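Laboratory Handout 8: Grasp Faults, Dropped Parts and Unexpected Motion

Introduction to Robot Manipulation
Prepared by Adwoa Aryee, with laboratory notes by Gayan Biswas

Purpose of this handout

Students have now completed the basic pick and place exercises and will begin running their own programs on the arm. This handout covers a fault that occurred in the October laboratory section, the investigation that followed, and the changes to procedure that resulted. It should be read before the next session. The written questions at the end of the handout are to be answered in the laboratory notebook and will be discussed in section.

1. Background

The exercise in progress was the peg transfer. The program closes the gripper on a wooden peg, raises it to a clearance height, carries it across the table and lowers it at a second location. The motion program is called Skisari in the course files, and the logging program that runs alongside it is called Jilano. Both are supplied to students in working form. Students are expected to change the approach height, the closing width and the travel speed, and to leave the remaining settings alone.

The program decides that it is holding a part by looking at the gap between the fingers. If the fingers stop closing before they reach the fully closed position, something must be between them, and the program reports a successful grasp. This test is simple and fast. It is also made only once, at the moment of closing. The fault described below depended on that fact.

2. The fault

During the transfer, the peg slipped out of the fingers while the arm was still rising. The grasp test had already passed, and the program continued as though the peg were present. The arm traveled to the second location, lowered to the placement height and opened. It then returned for the next cycle.

On the next cycle the peg was lying on its side in the approach path. The fingers came down on top of it. The arm's contact limit was reached and a protective stop followed. No one was injured and the arm was not damaged. One finger pad was marked and has been replaced.

Two points deserve attention. First, the protective stop worked as intended, but it was the last layer of protection and should not have been the first to respond. Second, the log recorded the first cycle as a success. A student reading only the log would have concluded that the program was sound up to the moment of the stop.

3. The grasp and the work area

A secure grasp in this exercise has the peg upright, with its lower end held between the two finger blocks. The condition of the wider table matters as well, and students should learn to look at both before starting a run. 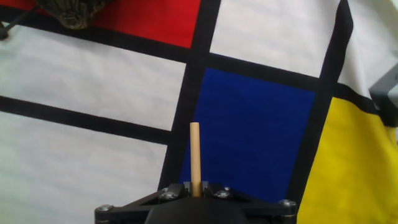
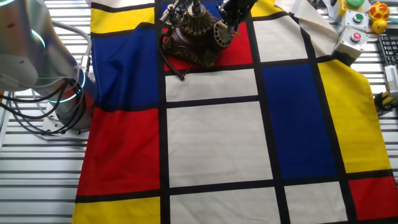

4. Investigation

The staff repeated the transfer under the same settings, changing one setting at a time. The closing width was examined first. The student program had used a value 2 millimeters wider than the one supplied. At that width the fingers touched the peg and the grasp test passed, but the holding force was low.

The travel speed was examined next. With the supplied closing width, the peg was carried safely at every speed permitted in the course. With the wider setting, it was carried at low speed and lost at the higher speed. Neither change would have attracted notice if made alone at low speed. Together they produced the fault.

The log was examined last. Jilano had stored 670 readings of finger position for the cycle in question. The readings showed a small but clear change shortly after the lift began, when the fingers moved inward to fill the space the peg had left. The evidence of the drop was therefore available to the program while the arm was still rising. The program did not consult it.

Students should take particular note of the order of this work. It is tempting to begin by rewriting the program. The staff made no change to the program until the fault had been produced again on purpose and its conditions written down. A repair made before that point cannot be tested, as there is no way to show that the fault would have returned without it.

5. Terms used in this unit

False success. A report that a step was completed when it was not. The grasp report in the October fault was correct when it was made and became false a moment later.

Stale reading. A measurement that was accurate when taken but is used after conditions have changed.

Protective stop. A halt made by the arm's own controller when a limit is passed. It is separate from the emergency stop, which is operated by a person.

Recovery. The steps that return the system to a known condition after a fault. Clearing the message on the screen is only one part of recovery, and it is never the first part.

6. Changes to the program

The finger gap is now checked 3 times in each transfer: on closing, at the clearance height, and immediately before lowering. If any check fails, the arm holds its position and the program ends. It does not attempt a second grasp. An automatic second attempt was considered and rejected for this course, as the location of a dropped part is not known and the arm would be moving toward an area that has not been inspected.

The log now records the result of each check on its own line. The single word "success" has been removed from the output.

7. Procedure after a stop

The following steps apply to any stop, whether started by the program, the controller or a person.

Step 1. All persons remain outside the reach of the arm. The student at the console states aloud that the arm has stopped.

Step 2. The student reads the message and copies it into the notebook in full before clearing it.

Step 3. The section instructor is called. Students do not reach into the work area until the instructor has confirmed that motion is disabled.

Step 4. The dropped or displaced part is located. Its position is sketched in the notebook before it is moved.

Step 5. The fingers and finger pads are inspected. Any mark, gap or loose screw is reported.

Step 6. The first run after recovery is made at the lowest speed, with no part in the gripper and with one student assigned to the emergency stop for the full run.

A section that omits any of these steps will be asked to repeat the recovery before continuing.

8. Preparation for the next session

Each group will be given a version of Skisari containing one deliberate error related to grasp checking. The group is to find the conditions under which the error appears, record them, and only then propose a repair. Credit is divided evenly between the record and the repair.

Written questions

Explain why the grasp test passed in the October fault even though the peg was not delivered.

The gap check at the clearance height would have detected the drop. Describe a drop that this check would miss and state which of the other checks would detect it.

A classmate proposes to solve the problem by closing the fingers as tightly as possible on every part. Give two reasons why this is not an acceptable general solution.

Write the log lines you would expect to see for a transfer in which the peg is lost after the clearance height.

Questions about the exercise should be brought to Gayan Biswas during laboratory hours. Requests for extensions are handled by Adwoa Aryee.

8 comments
3 shares

Related items
Handout 7: Setting Approach Height and Closing Width
Handout 6: Reading Jilano Log Files
Laboratory Rules and Emergency Stop Locations
Notebook Format and Grading Guide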